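Indine visit, Wednesday: notes before I forget

Up at five for the train, no breakfast, wrong exit at the station. Got to Indine at ten past nine and the tour had gone in without me. Caught up in the corridor. Typing this on the way home so forgive the state of it.

For anyone who doesn't follow these things: Indine collect handling data for robots that will fold laundry. People work with hand-held grippers in ordinary rooms, the recordings go off for training, and later a real arm tries to copy. Bavetti make the arm. Mohamedi do the software that sits between. All three were on show, more or less.

First stop the bedroom. Upstairs flat, high up, big window, flowery sheets. The job was outerwear on a bed, which is harder than shirts. Padding squashes and springs back, shiny cloth slides, and the sleeves go wherever they like. A quilted jacket is about the worst thing you can hand a machine, I was told, apart from a duvet cover.
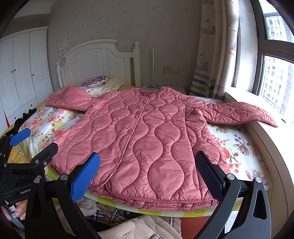 Anyway, the fault. Half the reason I went. They were quite open about it, more than I expected, and we got a good twenty minutes on it over bad coffee.

Back in August the Bavetti arm was running padded coats in the test hall. Pinch the hem, lift, fold over, let go. On one coat it didn't let go. The fingers had closed on two layers instead of one, the motor current went up, and the software read that as a thick garment held nicely. So it carried on to the next move with the coat still in its grip, swung round and dragged the whole folding table 36 centimetres across the floor. Table hit the guard rail. Guard rail held, thank goodness. A technician was on the other side of it with a clipboard.

The emergency stop worked, but the arm had already stopped itself by then on its own force limit. That limit was set at 58 newtons for the hall. Somebody asked why it let a table move at all and the answer was the table was on castors with the brakes off. So it never met enough resistance to trip until the rail. Simple as that. There was an uncomfortable pause.

Nobody hurt. One coat with a torn seam, which they've kept in a bag in the office and pass round to visitors. I had a go at pulling the lining, it's properly ripped.

What they found when they went back through the recordings: 3,911 pinches on soft padded clothing, and nearly 700 of them had caught more than one layer. People doing it by hand feel the difference and just wriggle a finger out. The label only said "grasp ok". So the arm had learnt that a double pinch was fine, and never learnt the wriggle. 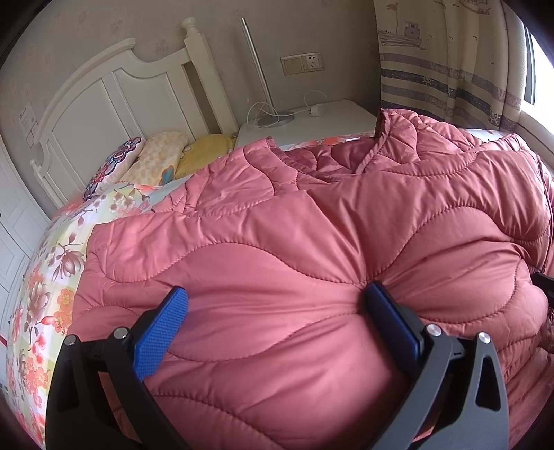 Changes since. Brakes on the table, obviously, and a sticker on each castor. A second label for how many layers are held, which somebody has to go back and add for all the old ones (not finished, didn't get a date). The release is checked now before the arm is allowed to swing: fingers open, load drops, then go. If the load doesn't drop it waits and beeps. We heard it beep. It's a horrible noise.

Saw the hall after. Smaller than I'd pictured. Yellow lines on the floor have been moved out a good way and you can't stand by the rail any more while its running. The arm did four coats for us at a crawl, beeped on the third, and a bloke freed the cuff by hand with the power off. It took ages to start again.

I asked about the grippers wearing down, as worn pads slip and that might hide the same fault. They log pad changes now but didn't before August. So no way of knowing for the old recordings. Fair enough, they said so straight out.

Gustano were meant to show thier garment sensor, the one that tells layers apart by thickness. Stand was there, leaflet was there, sensor was stuck in customs. Took a leaflet.

Lunch was sandwiches, gone by the time our group got down. Left at three. Going back in the spring if they'll have us, mainly to see whether the relabelling got done. Train now stopped outside a station for no reason at all, battery on 9 per cent, will fix the spelling tommorow.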